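쓰레기통 자리 정리 사업, 중간 보고드립니다

Plolutbridge 담당자님께

안녕하세요! 지난번 보고서가 너무 딱딱했다고 하셔서 이번에는 그냥 말하듯이 써 보겠습니다(표는 뒤에 따로 첨부했으니 숫자만 필요하신 분은 그쪽을 보시면 됩니다). 11월까지 진행된 내용이고, 잘된 것도 안된 것도 다 적었습니다. 좀 길어요. 커피 한 잔 옆에 두고 읽어 주세요.

먼저 어디까지 왔는지부터요. Pilau 건물 두 개 층에 쓰레기통 자리를 모두 서른두 군데, 그러니까 신청서에 적은 32곳 그대로 잡았고요, 그중 위층은 설치까지 끝났습니다. 아래층은 고리를 다 박았는데 통이 몇 개 덜 왔습니다. 통 이야기는 뒤에서 다시 할게요. 이게 은근히 속을 썩였거든요.

신청서를 쓸 때 제가 뭐라고 했는지 다시 읽어 봤습니다. "봉투 보관과 배출 위치를 통합하여 관리 동선을 단축한다"라고 썼더라고요. 지금 보니 참 거창하네요. 풀어서 말하면 이겁니다. 쓰레기통은 방에 있는데 새 봉투는 계단 옆 창고에 있고, 창고 열쇠는 또 다른 데 있었어요. 그러니 통이 꽉 차도 다들 위에 살짝 얹어 놓고 가는 거죠. 과자 봉지 위에 종이컵, 종이컵 위에 귤껍질. 저도 그랬습니다. 창고까지 가기 싫었으니까요.

그래서 통 바로 위 벽에 고리를 하나 달고, 거기에 다음에 쓸 봉투를 묶어서 걸어 두기로 했습니다. 통이 차면 빼고, 고리에서 봉투를 내려서 끼우고, 끝! 처음 회의에서는 벽에 작은 선반을 달자, 뚜껑 있는 보관함을 놓자, 별별 의견이 다 나왔는데 결국 제일 싸고 제일 작은 걸로 갔어요. 흰 벽에 흰 고리라서 멀리서 보면 달려 있는지도 잘 모릅니다. 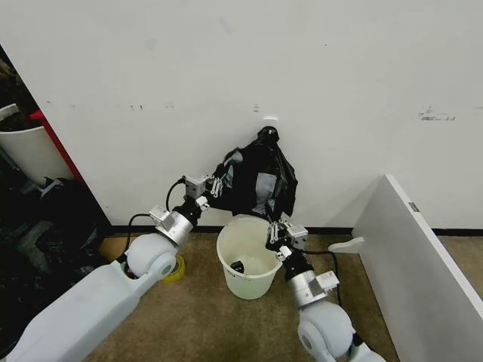
벽 고리에 묶어 건 검은 봉투와 그 아래 흰 통

봉투는 검은색 얇은 걸로 통일했습니다. 예전에는 흰색, 파란색, 마트에서 받아 온 것까지 섞여 있었는데 크기가 제각각이라 통에 끼우면 안으로 쏙 빠지는 게 있었어요. 검은색을 고른 건 솔직히 취향도 조금 있습니다만, 속이 덜 비친다는 의견이 많았고 값도 괜찮았어요. 두께는 아직도 논쟁 중이에요. 얇은 건 고리에 묶어 걸기가 편한 대신 모서리 있는 쓰레기에 잘 찢어지고, 두꺼운 건 튼튼한데 매듭이 주먹만 해집니다. 일단 지금 쓰는 얇은 것을 다 쓸 때까지는 그대로 가려고요.

매듭 묶는 법을 두고도 말이 많았습니다. 봉투를 접어서 거느냐, 말아서 거느냐, 그냥 입구 쪽을 모아서 한 번 묶느냐. 다 해 봤어요! 접은 건 예쁘긴 한데 고리에서 자꾸 미끄러졌고, 만 건 풀 때 짜증이 났습니다. 위를 모아 한 번 묶고 고리에 걸치는 게 제일 낫더라고요. 아래쪽이 치마처럼 퍼져서 모양은 별로예요. 그건 인정합니다. 손님 오는 방에서는 보기 싫다는 얘기가 나와서 그 방만 어떻게 할지 생각 중입니다.

고리 높이는 처음에 제가 잘못 잡았습니다. 제 눈높이에 맞춰서 박았더니 키 작은 분들은 팔을 쭉 뻗어야 했고, 또 통에서 너무 멀어서 "이 봉투가 저 통 건가?" 하는 분들이 계셨어요. 그래서 첫 방 고리는 떼고 더 내려서 다시 박았습니다. 벽에 구멍 자국은 메웠고요. 이때 쓴 메움재 비용은 예비비에서 나갔습니다. 영수증 첨부했어요. 금액이 너무 귀여워서 첨부하기도 민망했지만요.

이제 벽 얘기를 좀 드려야겠습니다. 이 건물이 1999년에 지어졌는데 벽이 부위마다 달라요. 어떤 데는 드릴이 쑥 들어가고, 어떤 데는 한참을 밀어도 꿈쩍을 안 합니다. Acharya에서 고리를 대 주시면서 접착식도 같이 보내 주셔서, 안 뚫리는 자리에는 그걸 붙였습니다. 접착식이 버틸지는 겨울을 나 봐야 알 것 같아요. 난방을 틀면 벽 온도가 꽤 달라지거든요. 혹시 떨어지는 자리가 생기면 다음 보고서에 자리 번호까지 적겠습니다.

벽에 때도 많습니다. 의자 등받이가 닿은 자국, 뭔지 모를 점들, 손때처럼 거뭇한 것들이요. 도색은 이번 사업 범위가 아니라서 손대지 않았습니다. 다만 통 자리를 정하고 나니 그 주변 벽이 갑자기 눈에 들어온다고들 해요. 원래 있던 얼룩인데 말이죠. 지우개 스펀지로 문질러 봤더니 옅은 건 지워지고 진한 건 번졌습니다. 번진 자리는 건드리지 말아 달라고 공지했습니다(제가 번지게 했어요, 죄송합니다).

통은 둥글고 흰 것으로 했습니다. 뚜껑은 없어요. 뚜껑 있는 걸 원하신 분도 계셨는데, 시험 삼아 놔 봤더니 다들 뚜껑 위에 쓰레기를 올려놓고 가더라고요. 뚜껑이 선반이 된 거죠. 없는 쪽으로 바로 결정 났습니다. 카펫 바닥이라 통 밑에 뭘 깔아야 하나 고민했는데, 바퀴 없는 통이라 밀리지도 않고 그냥 벽에 바싹 붙여 두면 됩니다. 음료 남은 컵을 그대로 넣는 분들만 좀 말려 주시면 카펫도 무사할 것 같아요.

봉투 끼우는 연습도 했습니다. 연습이라고 하면 웃으시는데 진짜로 했어요. 새 봉투는 정전기 때문에 입구가 딱 붙어 있어서 벌리는 데만 한참 걸립니다. 벌린 다음에는 통 안쪽으로 뭉치듯 밀어 넣고, 가장자리를 펴서 통 테두리에 넘겨 씌우면 됩니다. 통이 가벼워서 한 손으로 하면 자꾸 따라 올라오니까 테두리를 양쪽에서 잡아 주는 게 편하고요. 손이 모자라면 통을 벽에 기대 놓고 하시면 됩니다.

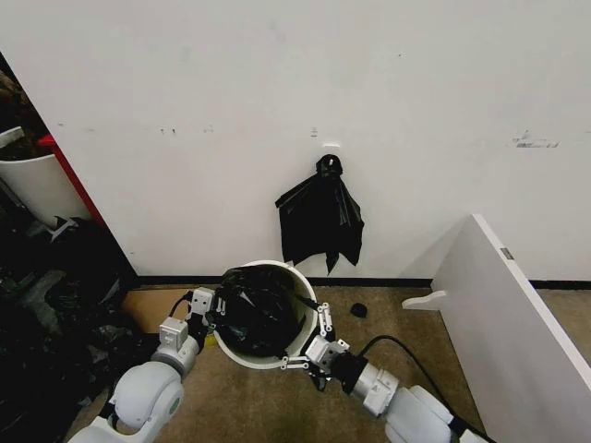

Wagner Lins는 이 대목에서 저와 생각이 좀 다릅니다. 봉투를 고리에 하나만 걸어 두면 그걸 쓴 사람이 다음 것을 채워 놓지 않는 순간 모든 게 예전으로 돌아가니, 차라리 통 바닥에 여분을 몇 장 깔고 그 위에 쓰는 봉투를 씌우자는 거예요. 고리는 장식이고 진짜는 통 바닥이라고, 벌써 세 번은 말했습니다.

저도 듣고 나서 꽤 흔들렸습니다. 실제로 첫 주에 고리가 텅 빈 방이 여럿 나왔거든요. 쓰는 건 다들 잘 쓰는데 다시 걸어 두는 걸 잊어요. 그런데 바닥에 깔아 두는 방식은 또 여분이 남았는지 안 남았는지 밖에서 안 보입니다. 고리는 지나가면서 힐끗 보면 바로 알 수 있고요. 그래서 지금은 위층은 고리만, 아래층은 고리에 바닥 여분까지 두는 걸로 나눠서 해 보려고 합니다. 어느 쪽이 덜 귀찮은지는 다음 보고 때 말씀드릴게요. 둘 다 별로면 그것도 쓰겠습니다.

봉투 보충은 토요일 오전에 한 번에 합니다. 바구니에 봉투를 담아서 위층부터 쭉 돌면서 빈 고리에 걸어요. 제가 직접 해 보니 나름 재미있습니다! 복도가 조용하고, 햇빛도 잘 들고, 방마다 쓰레기 성격이 달라요. 어떤 방은 온통 종이고 어떤 방은 온통 컵라면이에요. 이걸 보고 있으면 나중에 통 크기를 방마다 다르게 해야 하나 싶기도 합니다. 이번 예산으로는 안 되니까 그냥 생각만 해 두겠습니다.

자, 미뤄 둔 통 얘기입니다. Vudamel에 주문한 통이 두 번에 나눠서 왔는데, 두 번째 묶음이 첫 번째보다 입구가 살짝 좁습니다. 같은 품번인데요. 봉투는 다 맞긴 맞아요. 다만 좁은 쪽은 테두리에 넘겨 씌우고 나면 비닐이 남아서 쭈글쭈글해집니다. 교환을 요청했더니 쓰는 데 문제가 없으면 할인으로 처리하자고 하셔서 그렇게 하기로 했습니다. 그 할인분은 봉투 사는 데 돌리고 싶은데, 항목 변경이라 담당자님 승인이 필요합니다. 이번 보고서에서 제일 부탁드리고 싶은 부분이 여기예요. 빨간 글씨로 쓰고 싶었는데 참았습니다.

봉투는 최대 300장까지 창고에 쌓아 두기로 기준을 정했습니다. 그 이상 사면 싸지긴 하는데 창고 선반이 좁고, 예전에 욕심내서 왕창 샀다가 습기 먹어서 서로 들러붙은 적이 있어서요. 창고 열쇠는 이제 안내대 서랍에 있습니다. 이 한 줄을 결정하는 데 회의를 두 번 했어요.

쓰시는 분들 반응도 조금 적겠습니다. 설문지는 아직 안 돌렸고, 오며 가며 들은 것들입니다. Žydrūnas Juška는 통을 비우러 갔다가 창고까지 안 가도 되니 그냥 그 자리에서 갈게 된다고 하더군요. 제가 제일 듣고 싶던 말이라 두 번 말해 달라고 했습니다. 반대로 고리에 걸린 봉투를 쓰레기가 든 봉투로 착각해서 통째로 들고 나가 버린 경우도 있었어요. 멀쩡한 새 봉투가 그대로 배출장으로 갔습니다. 고리 옆에 작은 표시를 붙여 볼까 하는데, 벽에 종이 붙은 걸 싫어하는 분들이 계셔서 문구를 아주 짧게 줄이는 중입니다. 지금 후보는 "새 봉투"예요. 더 줄일 수가 없네요.

돈 이야기도 해야죠. 고리, 통, 봉투 모두 항목별 한도 안에 있습니다. 운반비가 조금 더 들었는데 두 번 배송된 탓이고, 두 번째 배송비는 Vudamel에서 부담하기로 해서 정산이 끝나면 원래 자리로 돌아옵니다. 인건비는 신청서대로 쓰지 않았습니다. 드릴은 제가 빌려 왔고 반납까지 마쳤어요. 날 하나를 부러뜨려서 그건 제 돈으로 샀습니다.

다음 달까지 할 일은 이렇습니다. 아래층에 남은 통 놓기. 좁은 통을 어느 방에 둘지 정하기(쓰레기 적게 나오는 방으로요). 접착식 고리 점검. 손님방 봉투 모양 문제. 그리고 배출장 바닥에 선을 긋는 일이 있는데, 이건 건물 쪽 답을 기다리고 있습니다. 답이 늦어지면 선 긋기는 봄으로 넘어갈 수도 있어요. 미리 말씀드립니다.

한 번 들러 주시면 정말 좋겠습니다. 위층부터 보여 드릴게요. 토요일 오전에 오시면 봉투 바구니를 같이 들고 도셔야 할 수도 있으니 편한 신발로 오세요! 할인분 항목 변경 건은 메일로 짧게만 답 주셔도 됩니다. 이번 봉투 주문 전에 알려 주시면 제가 창고 앞에서 춤을 추겠습니다.

첨부: 자리별 설치 현황표, 영수증 모음, Vudamel 할인 확인서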